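Upgrade RAM or SSD first? Renders stall when the scene cache fills up

tallowbyte
Posted Sunday, 9:14 pm

Laptop is a Careck 15, two memory slots, one M.2 slot, stock 256 GB drive. I render short clips with Sarer and the machine slows to a crawl partway through a batch. 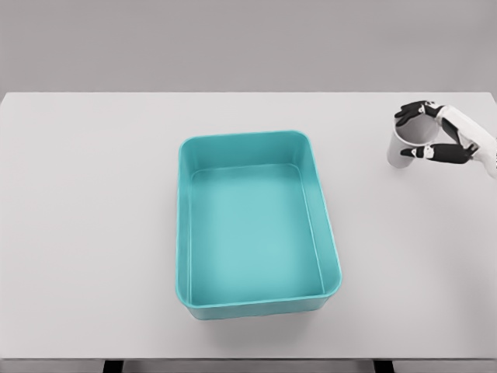
Each batch is 186 frames. The first 60 or so go through at normal speed, then the time per frame climbs from 6 seconds to 11 and stays there. Task Manager shows memory at 94 percent and the disk pinned. I have money for one part this month. Which goes first?

ridge_null
Memory. At 94 percent you are paging to the drive, and that explains the disk activity too. What is installed now?

tallowbyte
One 8 GB stick, second slot empty.

ridge_null
Then you are also in single channel. Add a matching 8 GB and you fix both. Integrated graphics share system memory, so bandwidth matters more on that machine than on one with a discrete card.

Pocketfuse
Disagree on the order. The stock Ifans drive in the Careck 15 has no DRAM cache and a small SLC area. Once that fills, writes drop hard. A slowdown that starts partway into the batch and then holds flat is what a full SLC cache looks like. How much free space is on it?

tallowbyte
9 GB free.

Pocketfuse
There you go. The SLC area shrinks as the drive fills. Clear 60 GB and run the same batch before buying anything.

ridge_null
Free space is worth fixing, but it doesn't explain 94 percent memory. Sarer keeps finished frames in RAM until the batch closes unless you turn that off. Preferences, Output, "Hold frames." Uncheck it.

mm_dorsal
Has anyone ruled out heat? Time per frame going from 6 to 11 could just be the CPU dropping clocks. The Careck 15 has one fan. Log clock speed and package temperature for a full run. Without that log the rest is guessing.

Pocketfuse
Heat doesn't pin the disk.

mm_dorsal
No, but two things can be wrong at once. A log costs nothing.

tallowbyte
Ran three tests, same batch each time.
1. Hold frames off: memory peaked at 71 percent, time per frame rose to 9 seconds.
2. Hold frames off, 80 GB moved to an external drive: stayed at 6 until near the end, then 7.
3. Same as 2 with logging: clocks dropped slightly in the last third, package at 91 C.

mm_dorsal
So a bit of all three. Clean the fan.

ridge_null
I'd still buy the stick. 71 percent with nothing else open is tight, and you haven't tested dual channel.

Pocketfuse
And I'd still buy the drive – moving files to an external is not a fix. Lodley has a 1 TB with DRAM that fits the 2280 slot. Check that it is single-sided, the Careck has very little clearance under the bottom cover.

tallowbyte
Ordered the 8 GB stick, it was the cheaper of the two. Drive next month. Does the bottom cover have clips as well as screws?

Pocketfuse
Both. Start at the hinge side, and the two short screws go back at the front.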